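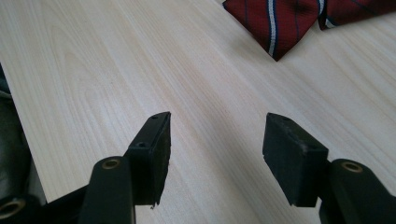

I have been promising to write up the fabric work since April, and every Sunday I sit down with a cup of tea and end up reorganizing my bookmarks. So this is me finally doing it, in the kitchen, with my notes spread out next to the toast crumbs.

For anyone new, I spend my days (and more evenings than I'd like to admit) working on how robots learn to handle cloth from people showing them. We collect our demonstrations with hand-held grippers. You squeeze, you move, you let go, and the camera on the gripper records what the fingers were up to. Then we train a policy on all of it, put that on the arm, and hope. The project is called Sabatier, which Armelle picked because she was tired of us calling it "the cloth thing," and it has stuck so well that my mother now asks me how Sabatier is doing, as if he were a boyfriend.

The question we've been chewing on is a small one, but I've grown very fond of it. When you teach a robot to pick up something long and floppy, does it matter where in the recording the hard part is? Neckties are wonderful for this. They're wide at one end and narrow at the other, they slide on themselves, and a stripe running at an angle gives the vision side a lovely clue about which way the fabric is lying. A plain black sock gives you nothing of the kind.

Our first batch was 406 demonstrations, and we used every one of them, start to finish. The policy that came out of that was, well, polite. It would drift over toward the tie, hover, lower itself a little, and then hover some more. Babar Cheema sat with me one long afternoon going through the recordings, and he pointed out that most of each one is just travel. A person carries the gripper across the table with the jaws open, and only at the very end do they do the interesting bit, where the fingertips settle on either side of the cloth and close. We were teaching the thing to be very good at commuting!

So we tried something simple. We marked the moment of approach in each recording, the stretch when the jaws are open and the tie is close but not yet between them, and we gave those moments 4 times the weight in training. We also threw out any recording where the person wandered or changed their mind halfway. That left us with 173, less than half of what we'd started with, and I'll confess I felt a real pang deleting them, having recorded a good many myself with a sore wrist.

Then we ran both policies on the arm, 400 attempts in all, split evenly between the two and shuffled so none of us could get hopeful at the wrong time. The smaller, weighted set did clearly better. Most of the gain came from cases where the pointed end was facing the gripper, and there was hardly any when the tie was bunched up. I don't have a good explanation for the bunched ones yet. Sneha Bhardwaj thinks the pads come down too square and push the folds away before they can pinch them, and she wants to try a thinner pad. I think we simply don't have enough bunched ties in the data. We have a lunch riding on it.

I should be fair to the skeptics, too. Rosine Baudry read my draft and asked whether the weighting did anything at all, or whether it was just the cleaning. That's a very good question, and I spent a grumpy evening with it before admitting we hadn't pulled the two apart. Those runs are next on the list – cleaned with no weighting, then weighted with no cleaning – and I'll post the numbers whichever way they fall.

After that I'd like to move on to scarves, which Armelle says is asking for trouble. If you work on cloth and have tried something similar, please leave me a comment. I read them all, even if it takes me a while to answer.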